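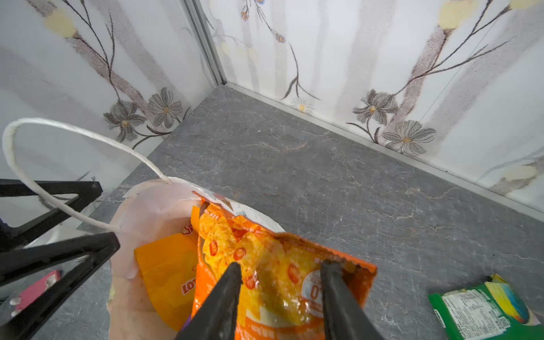

An orange snack bag and a white plastic shopping bag.

Search this site Type and press Enter

Hultside shops to start charging for plastic bags in May

By Lovely Dizon

Shoppers in Hultside will pay for each plastic bag at the checkout starting in May, after the town council approved the new rule by a vote of five to two. The charge will be 3 cents for a small bag and 10 cents for a large one.

The rule covers grocery stores, bakeries, pharmacies and the stands in the covered market on Catacutan Street. In total 54 businesses have received a letter from the town with the details. Restaurants that sell food to take home are not included for the moment, but the council will look at this question again next year.

Bags without handles, such as the thin ones used for fruit, fish and meat, will stay free. Paper bags also will stay free if the shop wishes so.

Imelda Tagle, the council member who proposed the charge, said the purpose is not to collect money from the people. "We want that the customer stops for one second and thinks if the bag is necessary," she said at the meeting. "Many times we buy one bottle of milk and we carry it to the car in a bag, and the car is in front of the door."

The town cleaning department told the council that plastic bags are a constant problem in the drains near the river. Last year its workers opened blocked drains 72 times, and the bill for this work was higher than the budget. The department could not say how many of the blocked drains were caused by bags only, because leaves and other trash are usually mixed with them.

The two council members who voted against said that older residents who shop on foot will feel the change most. One of them asked for a delay until the fall, but this was refused.

Before the vote the town put a short questionnaire in the library and on its website. It received 439 answers. A little more than half of the people supported a charge, and many wrote that they already bring their own bag. The most frequent complaint was from people who use the shopping bags again at home for the kitchen trash and will now need to buy trash bags.

Opinions in the shops are mixed. At Womex, the largest grocery in the town, the manager said the store already has cloth bags near the entrance and will order more of them. Jadon, the small hardware and household store across from the bus station, is less satisfied. The owner said he still has bags in his storage room for roughly one year of business, and he asked if he can give them for free until they are finished. According to the town office he can not, but shops may keep the money from the charge to cover their costs.

There will be no fines in the first two months. After this period a shop which does not follow the rule will receive a written warning first.

The town will give one cloth bag to each household. They can be picked up at the library desk until 6 p.m. on days when the library is open. Residents should bring a water bill or another paper which shows their address.

12 comments
38 shares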